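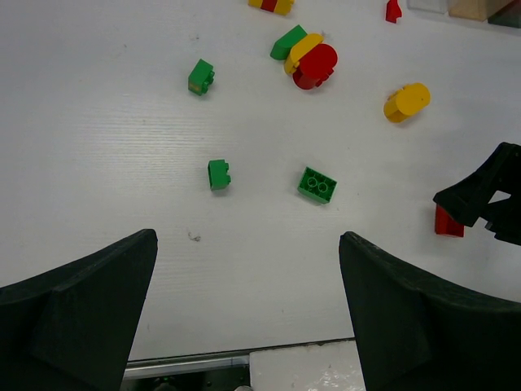

Play area inspection, Drullgate Family Center. Checked by Dorota Dudek on 26th February before opening. Items are marked OK, Fix, or Watch, with comments where needed. Small toys get the most attention again, as the toddler group now shares the room on weekdays. A small green 1x2 brick, like the one lying on its side on the white tabletop, belongs with the older children's sets and has to be put away before the under-threes come in.

1. Entrance gate latch: OK. Closes by itself from half open.

2. Finger guards on doors: Fix. Guard on the restroom door has split near the lower hinge. Replacement ordered from Brurberg, order 717.

3. Outlet covers: OK. All in place, including behind the bookcase.

4. Bookcase and shelf anchors: Watch. Left anchor on the tall shelf turns slightly by hand. Tightened. Check again next month.

5. Small parts stored out of toddler reach: Fix. Lid on the brick bin does not snap shut. Bin moved to the locked closet for now.

6. Broken or chewed toys: OK. Two cracked stacking cups thrown out.

7. Floor mats: Watch. Edge curling by the window. Taped down, but tape will not last until May.

8. Tables and chairs: OK. No splinters or loose legs. One chair missing a rubber foot, taken out of use.

9. Cleaning products: Fix. Spray bottle found on the sink ledge. Return to the high cabinet after every use.

10. First aid kit: OK. Bandages refilled. Cold pack still needed.

11. Exit route: OK. Stroller parking is clear of the back door.

Open items go to Mieczysław Jakubowski. The key to the closet is in the office, hook 200.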